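RARKSIDE, December 10, 2025 — Skyrme, the neighborhood grocery cooperative, will open a second store on Graren Street in July. The new shop will give residents on the east side of Rarkside a place to buy fresh produce without a bus ride across town.

The store will take over the former Nesusach furniture showroom, which closed last year. Work on the floors and the cold room begins after the holidays. Parking stays behind the building, with the entrance moved to the Graren Street side.

Skyrme plans to stock 200 kinds of fruit and vegetables over the course of a year, up from nearly 100 at its first store. Much of the increase will be in tropical fruit, which shoppers have asked for more than anything else on the store's request cards. Prices will be the same at both locations.
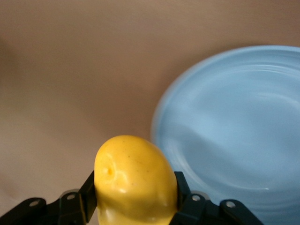 For Hedvig Björklund, the distance has been the main problem, and she said that by the time she gets home from the current store on the bus, "the soft fruit is at the bottom of the bag and half of it is bruised." She plans to walk to the new one.

The Graren Street store will be open from 8 a.m. to 9 p.m. every day. Members will be able to use their existing cards at both registers and pick up online orders at either store. Non-members are welcome to shop and will pay the shelf price.

"We looked at bigger buildings farther out, but people wanted something they could reach on foot," said Lụa Hoàng, general manager of Skyrme. "The showroom has good light and a loading door — we didn't need much more than that."

Hiring starts in the spring. Openings will include produce clerks, cashiers and an assistant manager, and current staff may apply to transfer. Notices will be posted at the first store and on the Skyrme website.

Local growers who would like to sell through the new store can ask for a supplier form at the customer desk. Forms are due before the end of winter.

**Media contact:** Skyrme front office, Rarkside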